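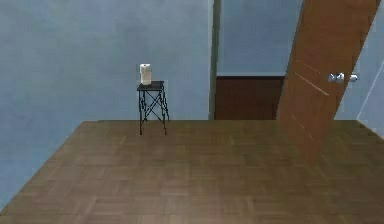 Wird die Linie 461 zum Fahrplanwechsel auf Rufbus umgestellt?

Beschlossen ist bisher nichts. Der Fahrgastbeirat hat das Konzept des Verkehrsbetriebs beraten und seine Stellungnahme zurückgestellt, bis die fehlenden Unterlagen vorliegen. Bis auf Weiteres gilt der bestehende Fahrplan.

Fahrgastbeirat Virnholm
Protokoll der Sitzung vom 9.7.24

Sitzungsleitung: Veronika Kaufmann
Für den Verkehrsbetrieb: Heledd Griffiths, Angebotsplanung
Protokoll: Schriftführung des Beirats
Der Beirat ist beschlussfähig. Die Vertretung der Schülerschaft fehlt entschuldigt.

TOP 1 Protokoll der letzten Sitzung

Das Protokoll vom Mai wird mit einer Änderung genehmigt. Unter TOP 3 stand, der Verkehrsbetrieb habe die Nachlieferung der Fahrgastzahlen „zugesagt“. Frau Griffiths bittet um die Formulierung „in Aussicht gestellt“. Frau Kaufmann stellt fest, dass die Zahlen in beiden Fällen nicht gekommen sind. Die Änderung wird übernommen, der Satz von Frau Kaufmann auf ihren Wunsch in dieses Protokoll aufgenommen.

TOP 2 Rufbus statt Linie 461 (Virnholm – Endthorpe – Kneath)

Frau Griffiths stellt das Konzept vor. Außerhalb des Schülerverkehrs soll die Linie entfallen. Fahrgäste buchen stattdessen über die Anwendung Tilum oder telefonisch eine Fahrt zwischen zwei beliebigen Haltestellen im Bediengebiet. Der Verkehrsbetrieb erwartet davon kürzere Wege, weniger Leerfahrten und eine bessere Anbindung der Siedlung am nördlichen Ortsrand von Endthorpe.

Frau Kaufmann fragt, worauf sich diese Erwartung stützt. Frau Griffiths verweist auf eine Modellrechnung des Anbieters. Auf Nachfrage bestätigt sie, dass der Anbieter der Software auch die Rechnung erstellt hat. Eine unabhängige Prüfung sei nicht vorgesehen, die Annahmen seien aber branchenüblich. Mehrere Mitglieder möchten die Annahmen sehen. Sie liegen dem Verkehrsbetrieb nach Auskunft von Frau Griffiths nur in zusammengefasster Form vor.

Zur Auslastung heißt es in der Vorlage, ein Bus der Linie 461 sei am Vormittag im Mittel mit 11 Personen besetzt. Ein Mitglied aus Kneath hält das für einen schlechten Grund, die Linie abzuschaffen, da die eingeplanten Kleinbusse so viele Leute gar nicht aufnehmen können. Frau Griffiths erklärt, die Nachfrage werde sich beim Rufbus über den Tag verteilen. Das Mitglied fragt, warum sie das tun sollte, wenn die Arztpraxis in Virnholm nur vormittags Sprechstunde hat. Frau Griffiths nimmt die Frage mit.

Wartezeit: Die Vorlage spricht von einer „marktgerechten Verfügbarkeit“. Was darunter zu verstehen ist, bleibt auch nach längerer Aussprache unklar. In den Vertragsbedingungen findet ein Mitglied die Angabe, dass zwischen Buchung und Abfahrt bis zu 80 Minuten liegen dürfen, ohne dass dies als Ausfall gilt. Heute fährt der Bus jede Stunde. Frau Griffiths weist darauf hin, dass es sich um einen Höchstwert handelt. Frau Kaufmann entgegnet, dass im Vertrag kein anderer Wert steht und der Beirat deshalb mit diesem rechnen muss.

Umstieg auf die Bahn: Der jetzige Bus wartet in Kneath auf den verspäteten Zug, wenn die Leitstelle es anordnet. Ob der Rufbus ebenfalls wartet, ist offen. Technisch sei das möglich, sagt Frau Griffiths, es müsse in Tilum nur hinterlegt werden. Wer es hinterlegt und bis wann, kann sie heute nicht sagen.

Buchung ohne Smartphone: Die telefonische Buchung soll nur werktags während der Bürozeiten möglich sein. Eine Fahrt am frühen Morgen müsste also am Vortag bestellt werden. Die Vertretung der Senioren hält die Regelung für unbrauchbar und berichtet vom Probelauf der Hotline im Mai, bei dem sie selbst nach längerem Warten aufgelegt hat. Frau Griffiths sagt, der Probelauf sei insgesamt positiv bewertet worden. Auf die Frage, von wem, nennt sie die Projektgruppe. Ein Fahrgast gehört der Projektgruppe nicht an.

Barrierefreiheit: Von den vorgesehenen Fahrzeugen hat eines eine Rampe. Ist es unterwegs oder in der Werkstatt, kann eine Person im Rollstuhl nicht befördert werden. Die Vorlage nennt das „bedarfsgerechte Vorhaltung“. Der Beirat bittet darum, diesen Ausdruck nicht weiter zu verwenden.

Kosten: Die Einsparung ist als Spanne angegeben, deren unteres Ende bei null liegt. Frau Kaufmann fragt, ob die Lizenzgebühren für Tilum darin enthalten sind. Frau Griffiths geht davon aus, will es aber prüfen. Ein Mitglied gibt zu bedenken, dass die Gebühr nach der Einführungsphase steigt und die Gemeinde dann keinen Linienbus mehr hat, zu dem sie zurückkehren könnte, denn die Konzession wäre erloschen. Frau Griffiths hält eine Rückkehr grundsätzlich für möglich. Der Beirat hätte das gern schriftlich.

Zwei Mitglieder sprechen sich ausdrücklich für einen Versuch aus. Die Siedlung in Endthorpe ist heute gar nicht angebunden, und am Abend fährt der Linienbus oft leer. Vorgeschlagen wird ein Rufbus nur für den Abendverkehr, zusätzlich zur bestehenden Linie am Tag. Der Vorschlag findet Zustimmung. Frau Griffiths sagt, diese Variante sei nicht gerechnet worden.

Beschluss (einstimmig bei einer Enthaltung): Der Beirat gibt derzeit keine Stellungnahme ab. Er erbittet vom Verkehrsbetrieb die Annahmen der Modellrechnung im vollen Wortlaut, eine Aufstellung der Kosten einschließlich aller Lizenzgebühren, eine verbindliche Aussage zum Anschluss in Kneath sowie eine Rechnung für die Abendvariante.

TOP 3 Haltestelle Virnholm Markt

Die Anzeigetafel zeigt weiterhin Abfahrten an, die es nicht gibt. Laut Verkehrsbetrieb ist der Fehler behoben. Zwei Mitglieder sind mit dem Bus zur Sitzung gekommen und berichten anderes. Frau Griffiths gibt die Meldung erneut weiter. Frau Kaufmann bittet diesmal um ein Aktenzeichen.

Der Wetterschutz auf der Gegenseite soll im Zuge der Straßenarbeiten versetzt werden. Ein Termin für die Arbeiten besteht nicht. Der Beirat spricht sich dagegen aus, den alten Unterstand vorher abzubauen, wie es in Endthorpe geschehen ist. Dort stehen die Fahrgäste seitdem im Freien.

TOP 4 Befragung der Fahrgäste

Frau Griffiths legt den Entwurf eines Fragebogens vor. Die erste Frage lautet: „Wünschen Sie sich einen flexibleren Nahverkehr?“ Nach Ansicht des Beirats lässt sich damit jedes Ergebnis erzielen, das man haben möchte. Gefragt werden soll stattdessen nach konkreten Fahrten, Uhrzeiten und der zumutbaren Wartezeit. Außerdem muss der Bogen auf Papier im Bus ausliegen und nicht allein in der App. Frau Griffiths sieht dafür kein Budget. Ein Mitglied bietet an, die Bögen selbst zu kopieren.

Die Überarbeitung übernehmen Frau Kaufmann und die Vertretung der Senioren. Der Verkehrsbetrieb erhält den Text vor dem Druck zur Kenntnis, nicht zur Freigabe.

TOP 5 Verschiedenes

Der Aushang mit den Ferienfahrten in Kneath ist veraltet. Wird ausgetauscht.

Beschwerden per E-Mail bleiben teils wochenlang unbeantwortet. Frau Griffiths führt das auf die Umstellung des Postfachs zurück. Dieselbe Auskunft findet sich im Protokoll vom Mai.

Die nächste Sitzung wird einberufen, sobald die unter TOP 2 genannten Unterlagen eingegangen sind. Gehen sie nicht ein, lädt Frau Kaufmann trotzdem ein und setzt das Fehlen der Unterlagen auf die Tagesordnung.

Anlage: Konzept Rufbus in der vorgelegten Fassung, ohne Modellrechnung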